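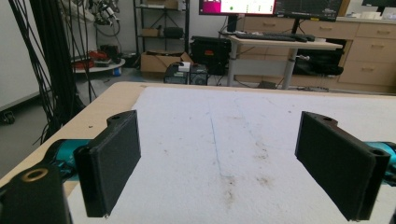

4 min read

By Delia Stanciu | November
2 comments | 69 shares

Section 2: Stringing and first tuning of the Lemow bass viol

You will need the set of gut strings from the flat packet, a soft pencil, a tuner or a patient friend, and an afternoon with no concert at the end of it. The Lemow leaves the Brirnivness workshop with its bridge packed separately and its soundpost standing. Please leave it standing.

2.1 Before you begin

1. Lay the viol on its back on a folded blanket. Sofas are popular for this and have paid for several of our repairers' holidays.
2. Look through the soundhole with a small torch. The post should be upright, a little behind where the treble foot of the bridge will go. If it is rolling about, stop and ring us.
3. Rub the pencil lead into each groove in the nut and bridge. Blow off the dust, away from the varnish.

CAUTION: Do not fit steel strings. The neck was not built for them, and the warranty was written by Luzius Frei, who has no sense of humour on the subject.

2.2 Fitting the strings

4. Start with the two outside strings, the top D and the bottom D. Hook each one to the tailpiece, pass it over the nut and wind it on the peg so that the coils travel towards the cheek of the pegbox.
5. Take up just enough tension to hold the bridge. Stand the bridge on the two pencil ticks on the belly, with the taller side under the bass strings.
6. Add the remaining strings, working from the outside in: A and G, then E and C.
7. Check that the back of the bridge is square to the belly. It will lean towards the fingerboard as you tune. Pull it upright with both hands, thumbs and fingers, a hair at a time.

Note: If a peg slips, push it in as you turn. If it sticks, see Section 5. If it does both, it is a normal peg.

2.3 Bringing it to pitch

8. Set the tuner to A=415. Tune every string a tone low and leave the viol alone overnight.
9. Next day, raise the strings to pitch in small steps, moving across the instrument. Do not take the top string all the way up first. Tomás Doherty did this at the Skisarham summer school and now owns a very short piece of gut.
10. Retune. Then retune. New gut stretches for days, and your neighbours will come to recognise the colour of each open string.

2.4 Frets

11. The frets are tied gut and will move when pushed. Slide each one to its mark on the side of the neck, then play the octaves and trust your ears over the marks.
12. If a fret buzzes, check that it hasn't ridden up at the knot before blaming the bow.

Replacement sets are order code 101. Bridge blanks are 4000, for reasons lost with the old catalogue.

Questions about this section: Ecaterina Sima, Sima Early Strings, workshop desk, mornings only

© Sima Early Strings | Contact | Back to top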